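4.2 The Bukel kit in bimanual tabletop tasks

The second product in our comparison is the Bukel kit, sold by Genik. We bought it at the normal price for research groups and used it for our own recordings in June. The vendor had no part in the choice of tasks and did not read this section before submission. The package contains two hand-held grippers, a head camera, the cables, and a license for the recording software. A computer is not included.

The kit is offered as a way to record manipulation demonstrations without a robot on the table. The operator holds one gripper in each hand and performs the task, while the position of each gripper is estimated from the marker plate on its top side. The recorded paths can later be replayed on two arms. We tested both steps, but only the recording step is discussed in this section. The replay results are given in Section 5.

First installation took us one full afternoon, mainly for the calibration between the camera and the two grippers. Later sessions needed 30 minutes of preparation. The manual is clear about the wiring and very short about calibration. Wellington Guerra, who prepared our workspace, wrote a one-page checklist for the operators, and we used it in all sessions except the first one. That first session was held on a Saturday and its data are not included here.

Nine operators took part. Each of them made 112 recordings, which gives 1,008 in total. The tasks were chosen from our Holanda list, which is made of common household actions with small objects. Figure 4 shows one of them, the toothbrush and mug task. The operator has to bring the toothbrush above the mug and put it inside, with the bristles up. The second gripper may be used to hold the mug by the handle, but this is left to the operator. We did not correct the hand positions during a recording, because we wanted to see which habits the kit encourages.

Nearly 900 recordings could be used without any manual repair. Most of the others were lost for the same cause: the operator turned the wrist so much that the marker plate was no longer visible to the camera, and the software closed the file. A short loss of the marker should be tolerated and filled in afterwards, as is done in the Granport software (Section 4.1). We reported this to the vendor and received the answer that a correction is planned.

The fingers of the gripper hold thin objects well. Slender handles gave less difficulty than we expected, also when the object was kept nearly upright. Smooth and round objects were harder, and two operators asked for a softer finger surface. The cables received the most complaints. They leave the gripper on the side of the hand and go toward the sleeve, and operators with loose sleeves had to stop and arrange them again. After the third session we asked everybody to wear a tight sleeve.

Figure 4. Toothbrush and mug task with the Bukel kit, seen from the head camera. The left gripper holds the toothbrush; the right gripper is open and empty. 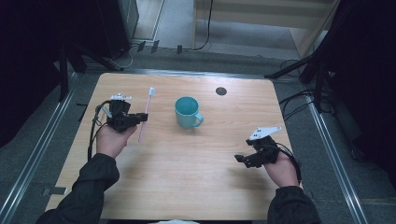 Regarding fatigue, the operators judged the weight of the grippers as acceptable for short sessions and as too high for a full morning. We therefore placed a break after every block of recordings. The time of these breaks is not counted in the recording speed given in Table 3, and a laboratory that plans to buy the kit should add it to its own estimate.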